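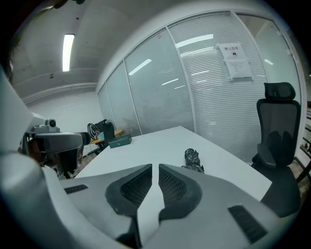 A conference table is a table intended for seated meetings, usually rectangular or boat-shaped, with a flat top that leaves knee space along its long sides. In small offices the same piece often doubles as a shared work desk.

Construction

The top is most often a coated board on a steel frame. White matte finishes are common in rooms with glass walls, where a glossy surface would reflect daylight into the eyes of people seated opposite. Long tops are made in two sections joined over a crossbar. The Bimura series, sold by Grodbridge, is 295 cm long and rests on three leg frames. 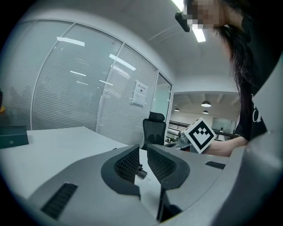 Matte coatings resist glare but hold fine scratches and skin oil. Small hard objects, such as boxes with sharp corners, are best lifted and not slid across the surface. Cleaning is done with a damp cloth and mild soap; abrasive pads leave shiny patches that cannot be removed.

Seating

Tables of this type are commonly paired with swivel chairs. A mesh back lets air through, and a headrest is optional on most models. Armrests must clear the underside of the top if the chair is to be pushed in fully. The Severo chair has arms that lower for this purpose.

See also

Desk
Office chair
Meeting room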